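The Counter in November
By Signe Bundgaard
Print this page | E-mail this page

I've been promising a kitchen page since we moved to Skilcombe, and half of you have asked whether the counter ever got sorted out. It did, sort of! Mikkel Eskildsen, who has the house with me, wanted everything behind cupboard doors. I wanted everything out where I can grab it half asleep at 6 in the morning. You can guess who gets up first.

The rule we landed on is that bread lives on the left and drinks live on the right, and the back row is for whatever I reach for while I'm cooking. It sounds fussy, I know, but the old kitchen in Borkport had one tiny stretch of counter by the sink and I spent years moving the toaster to chop an onion. I am never doing that again. We paid 233 dollars for extra shelves in the pantry so the mixing bowls and the big pots could go in there (Mikkel put them up, I held the level and gave opinions), and that freed up the space for a cutting board that stays out all the time.

I did have a plan to match all the jars. I got as far as pricing a set of 22 in the Hornon catalog, then I thought about washing 22 jars and closed the catalog. So the containers are a mix of whatever we've picked up over the years, and I've come around to it. The marble and the green and gray tile do most of the work anyway, and they were in the house when we bought it.

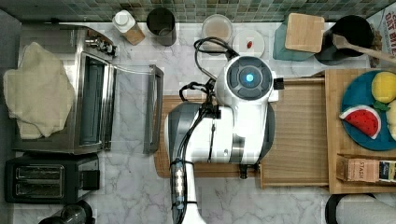 Tea is the one thing I won't let anybody put away, and Mikkel has given up asking. I like to stand there and choose, so the boxes sit out in front, the Stash and its little neighbor, right by the blue plate with the toy lemon and the plush watermelon slice. I love that plate on its wooden tray more than any fruit bowl we've had, and the yellow looks great when it's gray outside. The teal container with the square bamboo lid is my favorite color in the whole kitchen, and I'd still like a second one if I ever spot it. Next up is the pantry, once Mikkel has labeled his side.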